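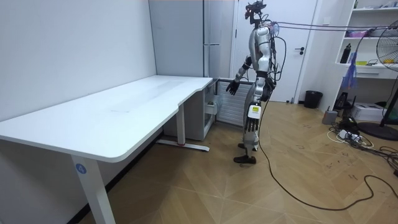 March, Jerkenon evaluation, bench notes, 14:20

Rorholm hand kit, second pair, on the humanoid. Ilgate want a yes or no on the kit before the trial licence lapses. Working at desk 4 today, robot standing, tethered.

Setup: stock firmware, grip profile 2, supply from the floor strip. Wrist calibration done per the Ejigu procedure, both sides. Left passed first go. Right needed the offset re-entered by hand; the config tool dropped the sign again. Same fault as on the first pair, so it's the tool.

Open/close cycling, left hand: 2,000 cycles overnight, no stall flags. Thumb backlash up slightly, still inside the data sheet limit. Motor case peaked at 61 degrees. Data sheet says derate above 65, so not much margin for summer.

Latency, command to first finger motion: 36 ms median over the tether. Fine for reach and place. Wireless not tested, dongle still on back order.

Gripes for the report:
- finger covers can't be swapped without pulling the palm plate
- manual gives torque in two different units on facing pages
- support portal logs you out mid-upload

To do: desk edge reach, left hand, slow then full speed. Repeat right-hand calibration from a cold start. Ask Rorholm whether the sign bug is fixed in the next release and what the service plan covers in the way of tendon wear. Colour of the replacement covers doesn't matter, get whatever ships first.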